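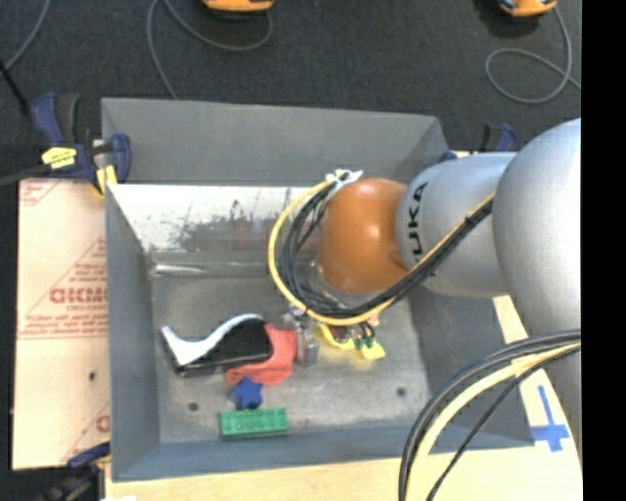

Flynn Rakena
Translator and evening-class teacher, Ellery

When I moved to Ellery I had one suitcase and a dictionary, and I believed that the dictionary would be enough. In the first month I went to the bakery and asked for "a half of bread." The woman was kind. She cut a loaf in two pieces and wrapped one for me, and only much later I learned that the word I wanted was "half a loaf."

I am writing this because in May I finished my longest translation, a local history of Prullthorpe. It has 500 pages, and the oldest letter in it is from 1634. My own language has one word for a small river. The people of Prullthorpe have many. They write brook, beck, stream, run, and in one letter "the wet," and I had to decide each time if the writer meant a different water or was only tired of the first word. I kept a notebook for these decisions. On some pages I changed my mind twice and the ink went through the paper.

My students often ask how long it takes to feel at home in English. I don't have a good answer. I can read a contract without fear, but I still count in my first language, and I still say it when I hit my foot on the bed. On the telephone I am a more stupid person than I am in a letter. I have learned to say "let me write that down," and people become slower and more patient with me.

Small words are the hardest. I can explain "nevertheless" to a class in two minutes. Then somebody asks why we are in a car but on a bus, and I drink some water and look at the clock. Last winter I tried to make a list of rules for "on." I stopped at 30, and the list was already arguing with itself.

The next book is about gardens, and it is shorter. I have already met the word "mulch," which I like very much and say out loud in the kitchen. If a reader of this blog knows what a farmer in Prullthorpe meant by "a blind gate," please write to me. I have left a blank space for it in chapter 2.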